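Talks > Materials and Interiors > Speaker Notes

Cups, Cloths and Bare Wood: Surface Marks on Shared Tables

March | Notes by Phyllis Sugden

Slide 1. Title

Leave the title up while people find seats. Say who did what: Idrisa Mollel ran the table inspections and did the refinishing, I did the drinkware and cloth side. Questions at the end, except on terms, which people can ask as we go.

Slide 2. Scope

The talk covers marks left on light-colored wooden tables by ordinary drinkware. Heat damage from pans is out. So is ink, and so is anything done with a blade.

The Lastgate survey covered 13 tables in shared use. Idrisa logged 121 separate marks over 4 months. A mark was logged if it could be seen from a standing position under the normal room lights. Marks that only showed under a raking light were photographed and left out of the total.

All of the tables were finished with a penetrating oil (Taveo, the clear grade). None had a film finish such as varnish or polyurethane. Someone will ask about varnish. Answer: the mechanism is different, the water sits under or in the film, and our repair method does not apply.

Slide 3. How a ring forms

Go slowly here. The rest depends on it.

A drip runs down the outside of the cup and reaches the base. Capillary action draws it into the narrow space between the base and the wood. It is held there, out of moving air, and evaporates slowly. The wood takes up water along the contact line. On an oiled surface the fibers at that line swell and stand up slightly, and the raised fibers scatter light. The result is a pale ring. If there is tea or coffee in the drip, the solids are left behind at the edge of the contact area and the ring is brown.

Two separate faults, then:
- pale ring: fiber and finish disturbed, no pigment
- brown ring: pigment deposited, with or without raised fiber

They are often found together. They are treated in a fixed order, which is on slide 9.

Slide 4. Plastic mugs

The plastic mug is the easy case and a useful baseline. It is light and nonporous, and a molded base has no unglazed area. Whatever water is on it stays on the outside and can be wiped off in one pass.
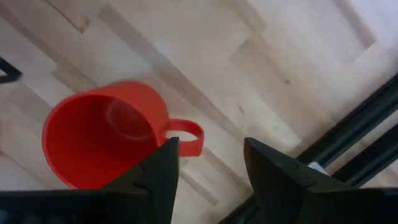
Weight matters more than I expected. A light mug gets pushed sideways when someone reaches past it, and a drip under the base is then smeared over a wider patch. The smear dries faster than a ring because it is thinner and more of it is exposed. Idrisa logged very few closed rings at places where plastic was the usual choice. He logged more short arcs and streaks, most of them faint.

The drawback of plastic is staining of the inner wall and, after long use, fine scratches at the inner bottom where spoons travel. Neither affects the table. Mention and move on.

Point out the handle. People pick up a handled mug with fingers clear of the body, so a drip on the body stays there and goes down again with the mug. With a handleless cup the hand wipes the side every time it is lifted. I have no measurement for this, so present it as an observation.

Slide 5. Glazed ceramic

Ceramic is heavier and the base is harder to predict. Pass round the two sample pieces from the Geagea pottery if the room is small enough.

Terms to define aloud:
- foot: the part of the base that touches the table
- foot ring: a raised rim forming the foot, common on thrown work
- crazing: a network of fine cracks in the glaze

The foot is normally left unglazed so that the pot does not fuse to the kiln shelf. If the clay body is fully vitrified, the bare foot takes up almost no water. If it is underfired, it takes up water in the sink or the dishwasher and gives it back to whatever it is set down on. A mug like that can mark a table with nothing in it.

Simple test, worth doing in front of people: weigh the mug dry, stand it in shallow water overnight, wipe it, weigh it again. Any gain that shows on a kitchen scale is too much for bare wood.

Avoid suggesting that a rough or mottled glaze is a fault. Many reactive glazes look broken up on purpose, and the appearance of the outer wall says nothing about the foot. Crazing on the inside is a separate matter and does deserve the weighing test.

Slide 6. Where the cloth goes

The second item on most shared tables is a cloth. It is usually left near the cups, in whatever shape it had when it was put down.

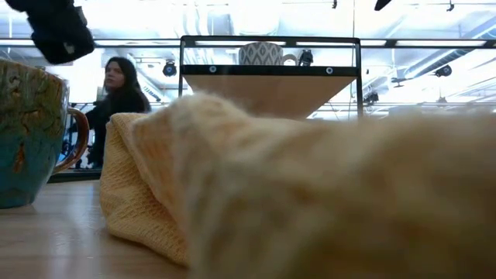

Slide 6: Glazed mug and pale-yellow cloth on a light wooden tabletop, bare wood between them.

Two things to say about position. First, a damp cloth left bunched on oiled wood does more harm than a wet mug. The contact area is larger, the cloth holds more water, and the folds keep it from drying. The largest marks in the log were patches with no clear outline, and Idrisa put most of them down to cloths.

Second, a gap between cloth and cup is worth keeping. When the two touch, the cloth wicks water from the foot of the cup and carries it along the table, and the patch ends up well away from the drip that caused it. This caused some confusion early in the inspections.

Slide 7. Choice of weave

Waffle weave has a raised grid with hollows between. The ridges give it more surface for its size than a flat weave. It picks up a standing drip quickly and dries well when hung open. Left in a heap it loses the second advantage completely.

The cloths handed out were a cotton waffle from Flinovau. We also tried a flat linen and a microfiber. Short comments on each:

Cotton waffle — fast pickup, some lint when new, lint stops after several washes. Loses size in the first hot wash, so buy large.

Flat linen — slower to pick up, dries fastest, almost no lint. People folded it and put it away, possibly because it looked like table linen.

Microfiber — best pickup of the three. It also drags on raised fibers, and on a table that already has pale rings it can make them rougher. We withdrew it from the oiled tables.

Do not read out all of this if time is short. The recommendation is cotton waffle, hung up after use.

Slide 8. Layout of the table

People set a cup down at the edge of whatever is already standing there. A tray, a riser, a low shelf or a stack of books all have the same effect. The cup goes beside the object, close to a corner, within reach of the dominant hand. Marks build up in that spot and the rest of the top stays clean. 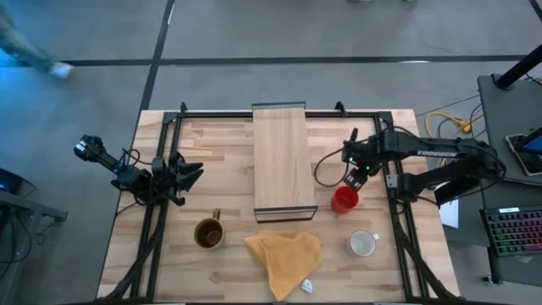 The practical use of this is that protection can be local. A full cover on a butcher-block top traps moisture over the whole surface and hides the early marks. A small cork mat placed at the corner where the cups go is enough. On the tables where Idrisa fitted mats, he put them down after reading the existing marks, so the mats went where people were already setting things. Compliance was good and no signs were needed.

Note on strip construction. Butcher block is made from strips glued side by side, and adjoining strips may differ in density and grain direction. A ring that crosses a glue line can be plain on one side and hard to find on the other. When logging, look for the missing part of the arc before recording it as a partial mark.

Raised boards and shelves standing on the top need lifting now and then. Water gets under the supports and the owner does not see it. If the supports are metal, check for dark gray or black spots in the wood. Those are from iron reacting with tannin, and the oil treatment will not shift them. Oxalic acid will, with gloves and a full rinse, and it should be tried first on the underside.

Slide 9. Repair sequence

Read this one in order.

1. Let the table dry fully. Overnight with the top clear.
2. Wipe with a barely damp cloth to lift any dried solids. Dry at once.
3. Rub the mark along the grain with a fine nonwoven pad. Light pressure, a few strokes, then look.
4. If brown remains, repeat step 3. Do not change to a coarser pad.
5. Apply oil thinly to the whole strip or board, end to end, so the edge of the repair falls on a glue line.
6. Wipe off all excess before it gets tacky.
7. Keep cups off for 4 days.

Safety point to say clearly: oily rags can heat up and catch fire by themselves. Spread them flat outdoors to dry, or put them in water in a closed metal can.

Step 5 is the one people shorten. A spot repair in the middle of a strip leaves a halo, and the halo is more visible than the ring was.

Slide 10. Limits

The tables were in use throughout and we did not control who used which cup. The link between a mark and a type of cup comes from what was normally kept at that table. Some cups moved. Treat the comparison of plastic and ceramic as a reasonable reading of the log and nothing firmer.

Marks were also judged by one person. Idrisa rechecked his own earlier entries and I did not keep a second record, which I would do next time.

Slide 11. Questions

Likely ones:

Coasters? Fine if they absorb. A hard glossy coaster collects a pool and the cup brings it along when lifted.

Paler wood or darker wood? Pale rings show less on pale wood. Brown rings show more. Choose according to what people drink.

Wax over the oil? It buys time on fresh drips. It has to be removed before step 5, with mineral spirits, and people forget that it is there.

Hand out the repair sheet at the door. Collect the sample mugs.

Last updated: March, 4:13 p.m.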